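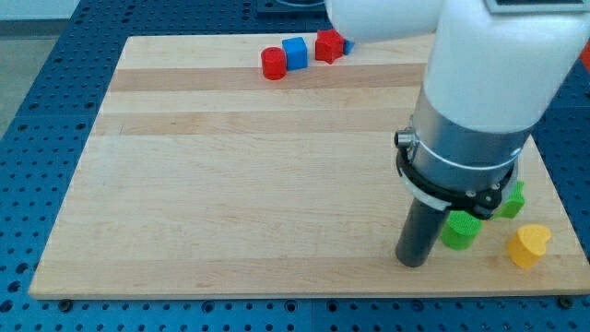 Block pushing cell: wrist fault FAQ

Last updated Fri 2 July by Kristine Dela Peña. Will add more as people ask.

What happened?
The arm on the Bralis cell pressed down into the board in the middle of a push and kept pressing. Should have stopped on force. Didn't. Ronaldo hit the e-stop. No one hurt, nobody was inside the line.

Is the cell running again?
Yes, at slow speed only. Full speed stays locked until the Hustico tech signs off.

What was the cause?
Two things. The clamp ring on the wrist had worked loose, so the rod sat lower than the software thought it did. And the force limit was set at 500 from an old test, when it should have been 30. Either one alone we'd probably have caught.

Why was the limit so high?
Left over from the January tests. Someone loaded the Lamia profile by mistake and it carried the old number with it. That profile is now deleted. Please don't restore it from backup.

How do I check the clamp before a run?
E-stop in first. Then try to turn the rod by hand, gently. Any play at all - stop, tag the cell, call Ronaldo. Look at the screws too. If one has backed out don't just snug it up and carry on, we want to see it.

Can I tighten it myself?
No. Ronaldo or Kristine only for now.

The arm stopped with error 46. Is that the same fault?
No, 46 is the force stop doing its job. Clear the board area, check the rod, reset once. If it comes back on the same run leave it and write it up. Do not raise the limit to make it go away!

A block got stuck under the rod. Can I reach in?
Not with the arm live. Hit the e-stop, wait for the light, then take the block out. Pause on the tablet is NOT a stop, the arm can still move. This was in the old guide wrong, sorry.

Do the blocks matter?
A bit. A star can catch on another block and the push force jumps. If the cell trips with a star in the group, put that in the log. Round ones slide off easier.

Is the data from before the fault any good?
Runs up to 600 are fine. Anything after that is on hold, we can't tell when the rod started slipping. Assunção team has been told. Don't train on teh held runs.

Do I need to recalibrate?
Only if the rod or clamp has been touched. Then yes, every time, full routine. Takes a while, no shortcut.

What's still open?
Thread lock for the screws - ordered. Alarm when the force limit gets changed - not done. New wording on the tablet pause button - waiting on Hustico.

Who do I call?
Ronaldo Dela Peña on days, Kristine evenings. Numbers are on the cabinet door. If niether picks up, leave the e-stop in and the cell tagged till one of us gets there.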